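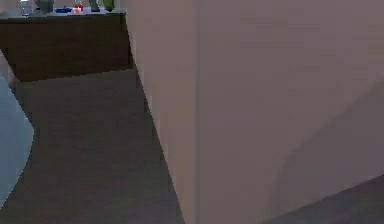 Lambert's cosine law states that the light a matte surface receives from a distant source falls off with the cosine of the angle between the surface normal and the direction of the source. A perfectly diffuse surface then sends that light out so that it looks equally bright from every viewing direction. A flat matte panel lit evenly should therefore show one value across its whole face, and any change of tone on it has to come from something else. The large pale panel in the render is close to this case: the casing is uniform apart from a soft, curved shadow that slightly darkens the lower right. The law alone does not produce that arc. It belongs to the next topic, visibility of the source.

4.1 Illuminance on a plane

For a point source of intensity I (candela) at distance d (meters), with angle of incidence t:

E = I cos t / d^2

E is in lux. Take I = 1000 cd.
At d = 1 m, t = 0: E = 1000 lux.
At d = 1 m, t = 60 degrees: E = 500 lux.
At d = 2 m, t = 0: E = 250 lux.

Tilting the plane to 60 degrees costs half the light. Doubling the distance costs three quarters. Students mix these up on the Jadine worksheet every term, so write out both factors before you multiply.

4.2 Hard and soft shadows

A point source is either visible from a given point on the surface or it is not. The shadow edge is a step. An area source can be partly visible, and the region where it is partly visible is the penumbra. For a source of width s, a blocker at distance a from the source, and a receiver at distance b behind the blocker, penumbra width is

w = s b / a

With s = 100 mm, a = 3000 mm and b = 300 mm, w = 10 mm. Move the blocker toward the receiver and w shrinks to zero at contact.

4.3 Sampling

An area light is usually estimated by averaging shadow rays. Error falls with the square root of the sample count, so going from 100 rays to 400 halves the noise. Use the Tola test room for the exercise and leave the tone curve off.

Exercises

1. Repeat 4.1 with I = 3000 cd.
2. Derive w from similar triangles. State where the formula fails.
3. Render the Galtindale room with 100 shadow rays per pixel and plot one row of values across a penumbra.

Reading: Alcaraz course reader, section 4, before the October lab.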